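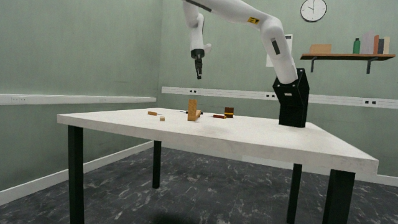 A comment left on last week's notes complained that if a lease covers the van and the maintenance, then the fleet manager has nothing left to worry about, and could we please move on to electric. We'll get to electric. First we do the day the van goes back, when the fleet manager finds plenty to worry about.

## Session 5: End-of-lease charges

Read before class: the Liser return schedule and the Rostex return schedule. They're both short. The Rostex one is in smaller type.

### What you agreed to

A lease contract says the vehicle comes back in "fair condition for its age and mileage." Every word in that phrase has paid for somebody's boat. In practice the parties fall back on a return standard, usually attached as a schedule and usually read for the first time in the month the vans are due.

Things the schedule normally covers:

- dents, scratches and windshield chips, with size limits
- missing items (spare key, load cover, service record)
- tires
- signs of removed equipment: racking holes, radio mounts, decal ghosts
- excess mileage, priced per mile

Decal ghosts are the outline left in the paint when the city logo comes off. Drivers find them funny. Lessors bill them by the panel.

### The Cruzado case

Cruzado runs a small city fleet of leased vans, all from Liser, on 4-year terms. Nine months before the first returns, the fleet office asked for an estimate of charges and was told it would depend. It depended to the tune of $3,000 on the worst van. The rest were better, mostly.

Two lines did the damage. One was racking: the shelving had been bolted through the floor, and the contract allowed only clamp fittings. The other was a flat $300 late fee, triggered when a van sat in the yard over a weekend waiting for a pickup that Liser had scheduled itself. Cruzado disputed the second and got it back. It had the emails. Please note the moral about keeping emails, which will be on no test but will follow you through life.
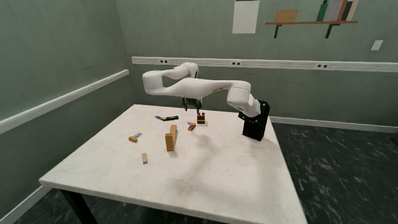

*Fig. 2. White robotic arm over a white-topped table.*

### Pooling mileage

If one van does too many miles and another does too few, a pooled allowance lets them cancel out. Without pooling you pay for the busy one and get a warm feeling about the idle one. Rostex offers pooling in its standard terms. Liser will add it if asked before signature. Asked after signature, it becomes a topic for the next contract.

Swapping vans between depots does the same job for free, provided the drivers will give up "their" van. Budget time for this.

### For Thursday

Arkus is about to sign for a mixed fleet of vans and pickups. Write one page on which return terms you'd change and in what order you'd ask for them. "All of them, immediately" was submitted last year and did not do well.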